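How to wash and fold mesh fabric so it keeps its shape

I came to mesh rather late in my sewing life. For years I stuck to cotton and the odd bit of linen, and then my neighbour Edileuza Dantas asked me to run her up a few drawstring bags for her vegetables, and I bought a length of cream mesh from Tavares and fell in love with the stuff! It is light, it lets the air through and it is very forgiving of a wobbly seam. What it doesn't forgive is being stuffed in a drawer in a damp ball, as I found out the first November I had any. So I have put down what I do now, from the wash to the shelf, and I hope it saves you a bit of bother.

What you will need

A washing-up bowl or a clean sink
A mild liquid soap (I use the Plosar one, but any gentle soap will do)
2 old bath towels
A smooth, pale table or worktop with plenty of room on it
A soft brush, the sort you might use on a collar

Washing

Fill the bowl with cool water and swish the soap in before the fabric goes anywhere near it. Lower the mesh in and press it down with your flat hands a few times. Please don't rub it against itself. The little holes catch on one another, and on rings and watch straps too, so take those off first (I keep mine in a saucer on the windowsill and then spend the afternoon looking for them). Ten minutes is plenty for a soak. If there is a grubby patch, lay that part over your palm and go at it gently with the soft brush, always following the line of the holes.

Rinse until the water runs clear. Lay one towel out, put the mesh on top, roll the two up together like a Swiss roll and lean on it. Do the same again with the second towel. I never wring mesh, not even the tough kind.

Laying it out

Give your table a wipe and make sure it is properly dry, then open the fabric out on it. I like a plain surface best, as you can see straight away where a bit of thread or fluff has got underneath. Let the fabric fall as it wants to at first and have a look at how it is lying before you start tugging it about. 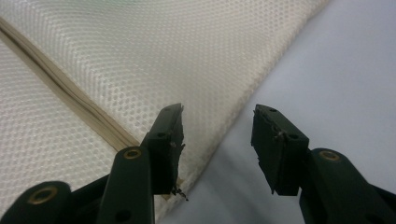
Most people go straight for the corners, and I used to as well, but pulling at the corners only drags the holes into long thin shapes. Start from the middle instead and smooth outwards with the side of your hand, a little at a time, until you come to an edge. If your piece has a seam or a binding on it, leave that until last. A seam is always stiffer than the mesh on either side of it, and if you get the mesh lying nicely then the seam generally follows.

A few soft ripples are nothing to fret over. They will mostly drop out as it dries, and the ones that don't will go when you fold it. Leave it overnight if you can, well away from the radiator.

Folding

Pick up one edge with your fingertips, quite close to the end, and pinch lightly. Mesh is slippery and likes to slide off sideways, so hold it for a moment before you lift. Bring it over to meet the opposite edge, and let it down slowly so the air can get out. Run your hand along the fold but don't press a hard crease into it. You want a fat, rounded fold, almost like a sausage.
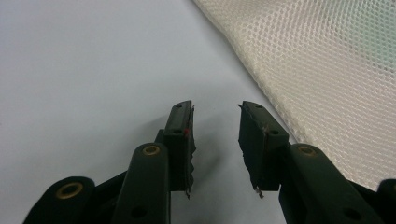 Cream mesh on a pale surface.

Turn the piece and fold again the other way, and keep going until it fits your shelf, though I try not to go beyond 4 folds in all. Anything with a raised seam I fold so that the seam ends up on the outside, otherwise it leaves a line through every layer and you'll be smoothing that out for weeks.

Putting it away

Mine lives in a shallow box from Skultotside, with the heaviest pieces at the bottom and the finest on top. Don't pack it tight. If you have a really long length, several metres say, you may do better to roll it round a cardboard tube, and your local fabric shop will very likely give you one if you ask nicely.

Take everything out once or twice a year, give it a shake and fold it along different lines before it goes back in the box.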